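Bottles, Caps and Corks: My Little Gallery

I keep brown glass bottles. There, I said it. It started with one on the kitchen windowsill and now the shelf over my worktable is pretty much full, so I figured it was time to put a page up and show a bit of what goes on over here.
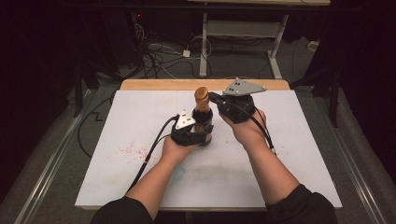 Anyway, most of what I do with bottles is pretty plain stuff. I wash them, soak off the labels, find a cap that fits and then fill them with something useful (dish soap, vinegar, the almond oil I use on my cutting boards). The caps are the fun part for me. A plain black screw cap does the job fine, but put something in a wood color on dark brown glass and suddenly you want to leave it out on the counter!

I like a tall cap best, with ridges going around it. You get something to hang on to when your fingers are soapy, and it makes a short, round bottle look a little dressed up. My friend Babatunde Shehu says they look like chess pieces. He's the one who got me into this, by the way — he gave me two bottles he'd brought home from the Trirnudberg flea market and I've been a pest at every yard sale since.

A few things people have asked me about:

Where I work
On a board, always. I learned that one the hard way after I dripped walnut stain on my mother's table. A flat white board is my favorite kind, since you can spot a tiny glass chip or a bit of old cork on it right away. Mine get stained and I let them. Scrubbing gets most of the marker off and the rest can stay, I'm not serving dinner on it.

Getting the label off
Warm water and washing soda, overnight. By morning the paper usually slides off in one piece. The glue is another story. I used to buy the Lesero remover but the smell got to me, so now I rub in cooking oil, wait a while and go at it with an old dish cloth. The Amadi bottles are the worst for this. Whatever they stick those labels on with should be holding up bridges.

Opening a stuck one
Low hand on the body, high hand on the cap, and keep the bottle standing up straight on the table while you do it. I know everyone wants to tuck it under an arm. Please don't, I've worn enough old vinegar! If it won't move, run the cap under the hot tap and try again. A rubber band around it helps too.

What size to get
The 100 ml ones are good for oils and the 300 ml ones are what I use for soap at the sink. Anything bigger gets heavy and slippery, and I end up putting flowers in it. I have around 2 shelves' worth if you count the ones in the laundry room, and I'd like to keep it there (ha).

Caps that don't fit
I keep a tin of odd caps and just try them until one catches. Threads that look the same often aren't, so turn it backward first until you feel a little drop, then go forward. If it goes on crooked, stop and start over. Braveck sells a mixed bag of caps that has saved me more than once, though you do get a lot of red ones and I have no idea what to do with those.

Care
Wood caps don't like sitting in water. Wipe them, dry them, put a dab of oil on now and then. Mine go on the rack next to the bottle, never in it.

I'm hoping to add more to this page in September when the yard sales pick up again around here. If you have a tall brown one with the cap missing and you're about to toss it, write me first. I'll pay the postage, and I probably have something in the tin for it.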